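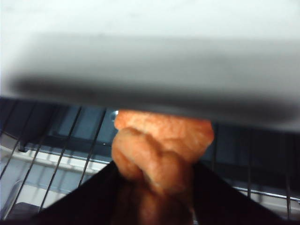

Last modified in January

Rust spots on the dishwasher rack, can I repair or must I buy new?

Zawadi Mfaume
Hello to all. I rent a flat in Sitholm and the dishwasher came with it. On the lower rack the coating has come off the tips of 3 wires, and there is brown rust under it. After every wash I find small brown marks on the white plates. My landlord says it is normal for an old machine and I should not worry. A new rack costs more than I want to pay for a machine that is not mine. Is it safe to continue, and is there some cheap repair which stays on? I have already tried nail polish — it came off after two washes.

Kombo
Just buy new rack. Mine was same and I lost one year with glue and paint.

Subira Mfaume
I had the same trouble in my old place in Trerkden, so I will write what I did.

First, take the rack out and let it dry for one full day. Then rub the rusty tips with fine sandpaper until you see clean metal. Wipe away the dust with a cloth and a little alcohol. After this you need the repair paint made for dishwasher racks. It is sold in a small bottle with a brush, and it is thicker than nail polish. Put on two thin coats and leave some hours between them. I waited 18 hours before the first wash, but please read your own bottle, they are not all the same.

For the tips there are also small rubber caps. You put a drop of the paint inside the cap and push it on. These lasted better for me than the paint alone.

The brown marks on plates go away with lemon juice or citric acid. Do not use steel wool on them, it leaves scratches and the next stain will sit inside.

About the money: in my contract the machine was listed with the flat, so the owner had to pay for parts. Look if yours says the same — maybe you do not need to repair anything yourself.

Jeteden
Caps are good, I agree. Check also the little wheels while the rack is out, mine were full of old food and hair.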